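Galleries > Workshop & Home > The Big Sort-Out

The Big Sort-Out, October

Welcome, and thank you for stopping by! We spent three long afternoons going through the back room at Zisora, and I promised everyone who asked that I would put a little something up here, so pour yourself a coffee and stay a while. Beat Pfister kept us all fed, bless him, and did more than his share of the lifting as well.

We began with the soft things -- straps, pads, sponges, all those odds and ends that everybody keeps and can never find again.

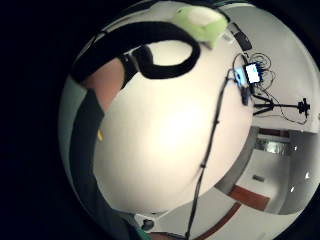
The straps now have hooks of their own by the door, and I can't tell you how happy that makes me. Padded ones go on the left, plain ones on the right, and please do put them back where you found them!

Next month we start on the Dondix shelves -- old catalogs mostly, and one very heavy box from Chung that I have been putting off since spring. Come along if you're free, there's always cake.

995 views | 3 comments | Share

Contact us | Back to top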